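Statel horizontal blinds, white, for office and workroom windows

Home > Window covering > Horizontal blinds > Statel

In stock. Cut to your size in our Pletgate workshop.

The Statel is our most ordered horizontal blind, and it is also the simplest one. It has white slats, a white top rail and a white bottom rail, and it hangs inside the window opening or in front of it. We sell it mostly for offices, classrooms, workrooms and rented rooms, where the light changes during the day and people want to regulate it without getting up on a chair.

Two slat sizes

Statel is made in two slat sizes, and many customers combine them in the same room. The 25 mm slat is our standard. It closes well, it is easy to wipe with a cloth and it does not bend so fast when somebody pushes it with a hand. The fine slat is the Statel Flako. Flako slats sit closer together and the blind looks more quiet from a distance, but the cleaning takes more patience. Both sizes use the same brackets, so you can change your mind later and keep the holes in the wall.

Color

White only. We had also a cream version in the past, but it was difficult to keep the same tone from one delivery to the next, and customers who ordered one more blind after a year were not happy with us. White walls and white window frames are in most of the rooms we deliver to, and there this blind fits without any thinking.

How to measure

For mounting inside the opening, measure the width at the top, in the middle and at the bottom, and send us the smallest of the three numbers. Please do not take anything away from it. We make the deduction ourselves in the workshop. For mounting in front of the opening, send us the full width that you wish to cover. If the window has knobs or handles that stand out from the frame, write it in the order and give us the depth. Then we send the longer brackets, without extra cost.

When two windows are next to each other with a narrow column between them, we advise two separate blinds. One long blind is heavy to lift, and you can not open only one side. If there are pipes or a ventilation grille high on the wall, check first that your screwdriver can reach the bracket positions.

What is in the box

The blind, ready assembled
2 end brackets (wide blinds get also a middle bracket)
Screws and plugs for masonry
Tilt wand
Lift cord with cord cleat for the wall
Printed instruction

Mount the cord cleat high enough that small children can not reach it. Please do this also in an office, because children come to visit there too.

Cleaning

Close the slats and wipe them from one side to the other with a soft, slightly damp cloth. Then turn them and do the other side. Do not use products for glass, they leave stripes on the lacquer. A bent slat can be changed separately. Order it under "Spare slats" and tell us the width of your blind.

Delivery and return

Production takes 17 working days. For orders of 20 blinds or more, please write to us before you order, so that we can plan the workshop and give you a price for the whole room or floor. Cut blinds can not be returned if the size is as you ordered. If we made the mistake, we make a new one and pay the transport.

Customer pictures and reviews 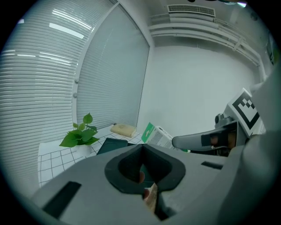

Wanyama: We took the 25 mm for all the windows on the street side. Good blind for the price, and the brackets were easy. The wand is a bit short for our high windows, so I would like to know if a longer one can be ordered separately.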